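Coffee Corner at Fokard Gets a New Paper Cup

By Rigoberto Espinoza
October

We have always believed, here at Fokard, that a good hot drink deserves a good cup around it, and so we are very happy (and a little proud, if you'll allow us) to share that our new ripple-wall paper cups are now on the table at our Carrasco coffee corner, blue band and all.

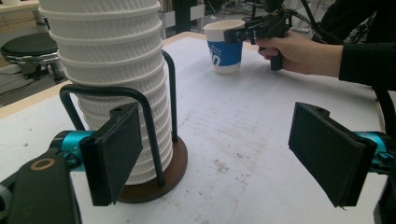

CARRASCO, October – The plain white cups our regulars know are staying, stacked in the black wire holder as ever, and the blue ones join them for anyone who would like a bit of color with their morning coffee. The ridged wall gives your fingers something to hold on to, and the big white lettering was a long-running favorite among the 17 sketches our staff passed around all spring.

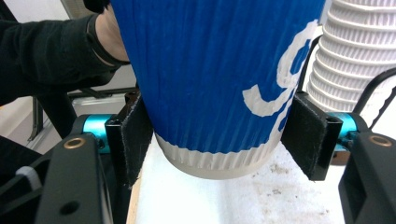
We went back and forth on the shade for longer than I care to admit, and I still have three test sleeves in my desk drawer! Stop in from 3 p.m. and the first 93 drinks are on us, tea and cocoa included.

Comments

wirport_walker: Finally, a blue I like. Will there be lids?

Ines: Do you still do the small size? The big one is too much for me after lunch.

ultico16: Saving my punch card for this.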